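Home News Features Food Walks Contact

We use cookies to make our site work and to see which pages people read. By carrying on you agree to this. Accept | Settings

A letter a day, more or less

Ketill Eyvindsson has been writing letters since he was nine, when his family left Karnimlow for Sullthorpe and he found himself 121 miles away from everyone he had ever played football with. "My mother gave me a pad of lined paper and told me to stop moping," he says, pouring me a second cup of tea before I've quite got through the first. "So I wrote to all of them. One wrote back! One was plenty, as far as I was concerned, and we're still at it now."

He has kept a record of every letter he has posted since he turned thirty, in a row of narrow red notebooks, and when I visited in September the last entry was number 2631 (to a cousin, mostly on the subject of plums). The letters themselves are long and chatty and tend to wander off, rather like the man, and I came away with one of my own before I had even got my coat on. 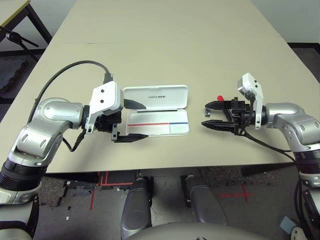
What sends most people back to the telephone, he thinks, is the idea that a letter has to be an occasion, with good paper and a fountain pen and something important to report. Ketill has no patience with that. He'll write on the back of a seed list if it's what he has in his pocket, and he has sent whole pages about a blocked gutter. Give him a bare pale tabletop and a plain white case with the lid tipped back, he says, and he's as well set up as anyone with a writing desk and a view of the sea. "I had a proper desk for a while. I filled it with bills and went back to the kitchen."

His letter-writing circle, which is called So after the word he starts nearly every paragraph with, grew out of a notice he pinned up in the library at Dudside. He expected a handful of retired people like himself, and for the first winter he had exactly that. Then somebody's granddaughter came along, and she told her friends, and they told theirs, and it now has 355 names on its list, some of them a good long way from Dudside. New members are matched with someone they have never met and asked to keep going for a year.
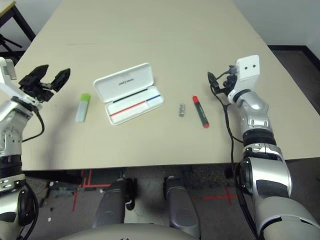

What should you put in a first letter to a stranger?

"Whatever you did that morning. If you burnt the toast, put that in, and say what you had instead. People try to tell you their whole life on one sheet and then they've nothing left for the second letter, poor things."

He does have a few firm views, for all his easy manner. He likes a question near the end, so the other person has somewhere to begin. He doesn't hold with apologising for a late reply, having read far too many first pages taken up with nothing else. And he would like everybody to write their address a good deal more clearly than they do, a point he came back to three times while I was there and once more on the doorstep.
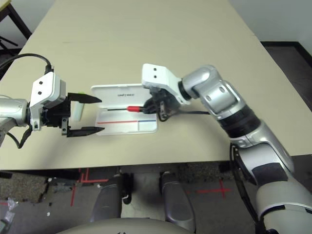
Spelling, on the other hand, he couldn't care less about. His oldest friend in Karnimlow has spelt "Wednesday" a different way for decades, and Ketill says he would be rather sad if he ever got it right. "I can hear him in it, you see. It's his voice. I've got two grown-up children who send me messages every day, and I love getting them, I really do, but they're all spelt for them by the telephone and I couldn't tell you which was from which."

I asked if he kept the replies as well. He took me upstairs, past a landing stacked with shoeboxes, and lifted the lid off one to show me his friend's very first answer from Karnimlow. It runs to four lines. The football team had lost, the dog was well, and could Ketill please send back the torch he'd borrowed.

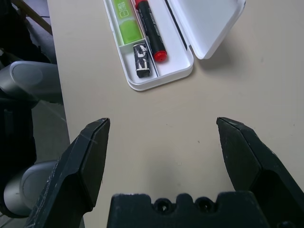 A white pencil case, open on a beige tabletop.

"I never did send it," he says, looking a little guilty. "It's in the shed. He still asks after it at Christmas."

Anyone wanting to join So can leave a note at the library desk in Dudside, with a name and an address, clearly written.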